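Keeping a Harpsichord (or Any Old Keyboard) Happy at Home
By Olga Nieto
November 13, 2021
Print | E-mail this page
65 shares | 2 comments

Quick list, winter is coming and people keep asking. Most of this goes for spinets and clavichords too.

Humidity first. Get a cheap hygrometer, put it near the instrument, not on the window sill. Write the number down morning and night for a week before you buy anything. A humidifier that runs all day beats one you blast for an hour.

Not over a heat vent. Not against an outside wall. Not in the sun. I know, that leaves one corner.

Dusting the soundboard: soft paintbrush, long handle, go with the strings. No spray. No damp cloth near the pins, ever. Ours has a painted board and Anselmo wont let me near it with anything but the brush.

Keys. Barely damp cloth, wipe toward you, dry right after. Bone and ebony don't like soap.

Sticking jack? Mark it with pencil before you pull it, so it goes back in the same slot. Nine times out of ten it's fluff. Blow, don't sand. If it still sticks wait for a drier day and try again before you take anything off it.

Plectra squeaking or too loud: leave the voicing knife alone unless you have spares cut. I learned this the night before a house concert in Drurkton, playing Scarlatti with a dead G.

Tuning. Little and often. Move the pin a hair, less than you think. Check your octaves, then go have coffee and check them agian. Label your spare strings by note and gauge, in envelopes, in a tin. I lost a whole evening once to a loose coil.

Moving it across the room: lid closed and pinned, music desk off, two people, lift by the case and never the stand. Old blanket under the stand feet if the floor scratches.

Bench creaks right through the slow movements? Candle wax on the joints, tighten the bolts, done.

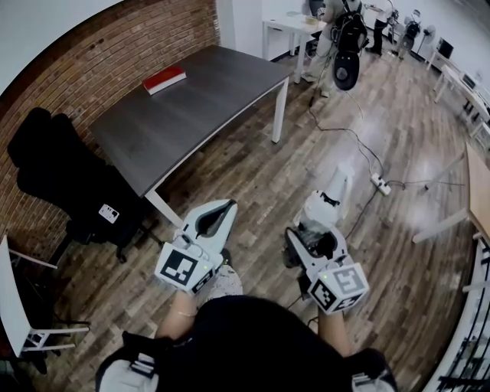 Felt pads for the bench legs, too, the thick kind. Change them every June, grit gets in. And keep the tuning hammer on a hook by the instrument or you'll be hunting for it five minutes before people arrive.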